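January 1, 2024

Back at the dye bench while the building's quiet. Madder batch for the Unham job, second attempt. Weighed out 761 g of wool this time, scoured it last night and left it in the rinse bucket. Alum mordant as before, but I brought the pot up much more slowly — over 53 minutes to get to a simmer — and I think the colour's gone on more evenly for it. Still a bit more orange than I'd like! Tap water again, must try the rain butt next.

Purples are the other headache. The cochineal over weak indigo looked lovely in the skein and then went rather grey once I'd pressed it, so I've kept 20 g back for a vinegar dip.

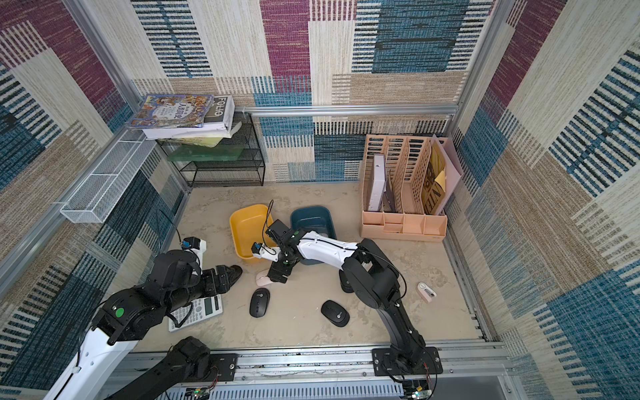
Prasanna reckons the grey is down to iron in the old pot and nothing to do with the indigo at all, and wants me to do the lot again in the enamel one before I touch any vinegar. Fair point, I'd forgotten we boiled the walnut in that pot.

So, enamel pot next, same weights, and I'll split the skein so half can go on the windowsill until February for a fade check. Need more alum — ask Rosalinda if Ranjbar still do the big tubs.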